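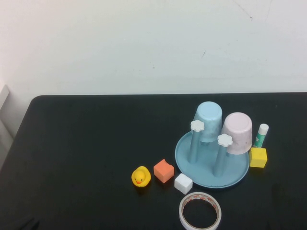

Week 9 handout: clutter, and why your policy gets lost in it
Nov 6, 2023

Okay, so last week we left Plikell (our cup-stand policy) scoring nicely on a clear table, and I promised we'd make its life harder. This week is about distractors. A distractor is any object the task doesn't need but the camera sees anyway. The task only cares about the cups and the light-blue stand with the flower caps. The duck, the foam cubes, the glue stick and the roll of tape are all distractors, and the policy has to learn to leave them alone!

The method I want you to know is the Kornport split. You collect your demonstrations in two pools — one clean, one cluttered — and train on a mix. We had 4,000 demonstrations to play with. The question is how much clutter you need in the mix before the policy stops caring about it, and I'd have guessed half. I was way off. With 19 percent cluttered demos we got nearly everything the half-and-half mix gave us, and going up to 40 percent bought us very little on the cups.

A few things to watch for when you read the results table:

Color matters more than shape. A yellow cube and a yellow duck confuse the policy in similar ways, even though one of them has a beak. Cups that overlap in the camera view (pink partly in front of blue, say) are a separate problem, so please don't lump those failures in with the clutter failures. I did that in February and had to redo the whole plot.

Distance matters too. An object touching the rim of the plate is a much meaner distractor than one off by itself, and we log "near" and "far" separately for that reason.

For the lab: train on the Maksymiv set with 4 different mixes, same seed, same number of steps. Plot success against clutter share, near and far on separate lines. Then write me a paragraph on where your curve flattens out and whether you believe it (I'm fine with "no" if you tell me why).

Reading is the Hikedov notes, sections on augmentation only. Skip the proofs for now, we'll do those together next time.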